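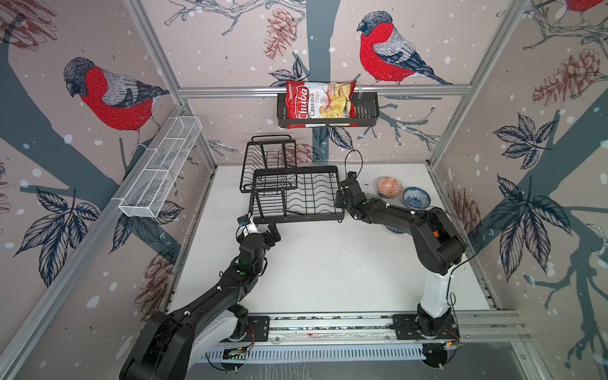 Fig. 7.1 – Winter bullfinch pattern on adjoining walls, with a wire-mesh basket mounted on the left wall.

Section 7 – Hanging Hedegaard non-woven wallpaper in kitchens and utility areas

Read Section 2 (Checking your rolls) and Section 5 (Preparing the wall) before starting. The steps below are for paste-the-wall papers only. For paste-the-paper ranges, go to Section 8.

7.1 Before you begin

Check that every roll carries the same batch number. Rolls supplied before October use the old label, with the batch number on the underside of the insert. Later rolls have it on the end sticker. If the numbers differ, keep the rolls sealed and contact the place of purchase. Opened rolls can't be exchanged for a batch mismatch.

Walls must be clean, dry, sound and evenly coloured. Fresh plaster must be fully cured and sealed. Gloss or semi-gloss paint must be keyed with medium sandpaper, washed down and left to dry. Prime with Mostel Wall Primer or an equivalent acrylic sealer and leave overnight.

CAUTION: Turn off power at the switchboard before loosening power point or switch covers. Fixed wiring must only be altered by a licensed electrician.

You will need:
Mostel Ready-Mixed Paste
Paste roller and tray
Plastic smoother or wide soft brush
Snap-off knife with spare blades
Broad filling knife or straight edge
Seam roller
Spirit level or plumb line
Pencil (do not use ballpoint or marker)
Clean sponge and bucket

7.2 Marking the first drop

1. Choose the starting point. In a room with one main wall, start in the centre of that wall. In an alcove, start in the centre of the back wall and work outwards to each corner.
2. Measure the roll width and mark the wall at that width less 7 mm if starting beside a corner. The 7 mm turns onto the adjoining wall.
3. Draw a plumb line through the mark from ceiling to skirting. Do not take the line from a door frame, window frame or corner.
4. Where the starting point is in the centre of the wall, check the width left over at each end. If it is less than 200 mm, move the starting line sideways by half a roll width and mark again.

Note: Rooms are seldom square. A small error at the first drop carries through to every drop after it.

7.3 Cutting and matching

1. Measure the wall height and add 50 mm top and bottom for trimming.
2. Unroll the paper face up on a clean table. Check the full length for print faults.
3. Decide which part of the design will sit at the top of the wall. Large motifs look better whole at eye level than at the ceiling line.
4. Cut the first drop. Lay the second beside it and line up the pattern before cutting.
5. Number each drop on the back in pencil and mark the top with an arrow.

Hang three drops, then stop and look at them from the other side of the room. Claims for print or colour faults won't be accepted once more than three drops have been hung.

7.4 Pasting and hanging

1. Stir the paste. Do not thin it.
2. Roll paste onto the wall in an even coat, slightly wider than the paper. Brush paste into corners and along the ceiling line. Coat one drop at a time.
3. Hold the drop at the top, line the edge up with the plumb line and press it lightly to the wall.
4. Smooth from the centre outwards, top to bottom. If a crease forms, lift the paper back past the crease and smooth again.
5. Butt the next drop against the first. Do not overlap and do not stretch the paper to close a gap.
6. Roll the seams lightly after ten minutes. Do not roll seams on embossed papers.
7. Crease the paper into the ceiling line and skirting, then trim against the straight edge. Change the blade segment for every drop.
8. Wipe paste from the face at once with a damp sponge. Dab – do not rub.

Internal corners: measure from the last drop to the corner at the top, middle and bottom. Take the widest figure, add 7 mm and cut the drop to that width. Hang it around the corner, then mark a new plumb line on the adjoining wall and hang the offcut over the turn. A small loss of pattern at the corner is normal.

7.5 Drying

Leave the room at normal temperature with doors and windows closed. Do not use a fan heater or dehumidifier. Seams may open slightly while the paste is drying. If a seam is still open after two days, see Section 11 (Repairs).

7.6 Refixing shelves, hooks and baskets

Wait until the paper is fully dry.

1. Before papering, push a matchstick into each wall plug so that the end stands slightly proud. Ease the paper over it when smoothing.
2. For new holes, cut a small cross in the paper with the knife and fold back the points before drilling. Drilling straight through can twist and tear the paper.
3. Fit the bracket and tighten by hand.

Do not use adhesive hooks or strips on any Hedegaard paper. They may remove the printed layer.

7.7 Sinks, benches and drainage areas

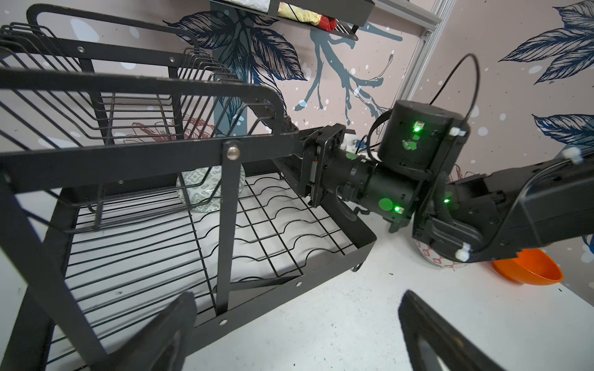
Fig. 7.2 – Black metal dish rack with a drip tray under the wire base.

Non-woven paper is spongeable but not waterproof. Keep it at least 200 mm from the edge of a sink, and fit a splashback or clear panel where water is used daily. Dish racks, kettles and anything else that drips or steams should stand clear of an unprotected papered wall. Empty drip trays before they overflow onto the bench.

Where the paper meets a benchtop, leave a 2 mm gap and fill it with clear kitchen-grade silicone. Apply the silicone after the paste has dried.

WARNING: Do not hang wallpaper behind a gas cooktop. Refer to the appliance instructions for clearances to combustible surfaces.

7.8 Optional clear coat

Erndale Matt Decorator's Varnish may be used on the Rarerham and plain ranges. It is sold in 1000 mL tins. Test an offcut first and leave the test piece for a day, as some colours darken slightly. Apply two thin coats with a foam roller. Do not varnish metallic or flocked papers.

Keep one full-length offcut and a roll label for future repairs.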